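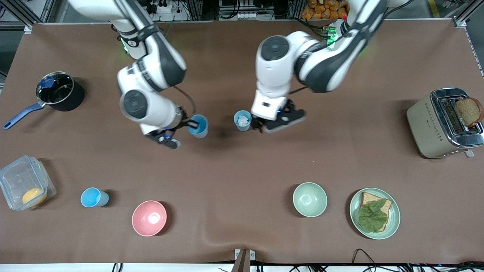

The kitchenware lending collection at the Kemthorpe Household Library began with a shelf of borrowed pans and a paper sign-out sheet. It now holds 395 items, from cooking pots and cups to food containers with lids, and any resident with a library card may take a set home for up to 11 weeks. Much of what is lent is plain and well known to anyone who cooks: a black pot with a glass lid and a long blue handle, light blue cups, a clear plastic container with its own clear lid. The collection is managed by Ieva Lukoševičius, who met with us in August to discuss how household goods are chosen, checked and returned to the shelves.

Ms. Lukoševičius came to the library from hotel supply, where she purchased tableware in large quantities. The change in scale required some adjustment. "I was used to ordering 1000 cups at a time and never seeing them again," she said. "Now I know our cups very well. I know which ones are popular and which ones stay on the shelf."

Borrowers fall into several groups. Many have recently moved and are waiting for their belongings. Others are hosting relatives, or are between leases. A smaller number are learning to cook and wish to try a piece of equipment before buying it. The library does not ask for a reason. "The form used to have a line for purpose of loan," Ms. Lukoševičius said. "People left it blank or wrote 'cooking.' We took the line off."

Each returned set is laid out on a table before it is put away. Staff members look inside every cup and container, match lids to bases, and set aside anything that needs washing again. According to Ms. Lukoševičius, cups account for most of the delay. "A cup is where people put things," she said. "Tissues, tea bags, a spoon, a receipt. When a family packs up to return a set, the cup gets filled with whatever is left on the counter. We empty it and go on to the next one."

Lids are a separate concern. A pot without its lid is withdrawn from the main shelves until a match is found, and clear containers are always stored closed. The library previously kept lids in a drawer of their own, a practice it ended two years ago at the request of Dzintra Zariņš, who supervises the returns desk. "The drawer was tidy and it was useless," Ms. Zariņš said. "You would stand there with a pot in one hand, trying lids. I asked that every lid stay with its pot, even if the shelf looks crowded."

Ms. Zariņš also wrote the checklist used at the desk. It covers handles, rims, knobs and the fit of each lid, and it fits on a single card. Handles receive the closest attention. A pot with a long handle is placed with the handle turned toward the wall, and any handle that moves when the pot is lifted goes to the repair shelf.

Asked about color, Ms. Lukoševičius said that the preference for blue was hers. Donated pieces arrive in every shade, but purchases are kept within a narrow range so that sets can be made up from different years. "If one cup is lost, the replacement should look at home with the others," she said. "The blues do not match exactly. They are close enough for breakfast."

The program's next step is a second pickup point at the Mets branch, which will open with two shelves and a smaller selection. Large pots will remain at the main building and may be requested one day ahead. Ms. Zariņš will train the staff there and has asked for a wider returns table — the one item, she said, on which she does not intend to compromise.

Residents who wish to donate kitchenware may bring it to the returns desk during regular hours. Lids should come with their pots.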